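Tuesday, gripper bench

Swapped the Landry fingers for the Sudine rod tool this morning and left the Prornine controller settings alone. Same shape-sorter blocks on the maple board, two rows, eight pieces.
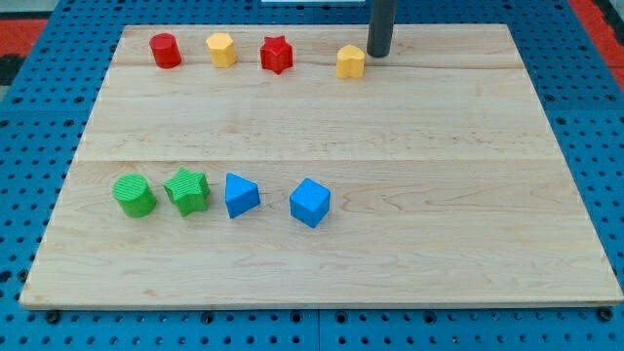
Ran 85 pushes with the rod at the old speed limit. The star shapes are the awkward ones - contact on a point turns them, and the planner expects a straight slide. 16 runs flagged for that, all logged under Grirau.

Fingers go back on after lunch for the same set. Still need to redo the tool offset first.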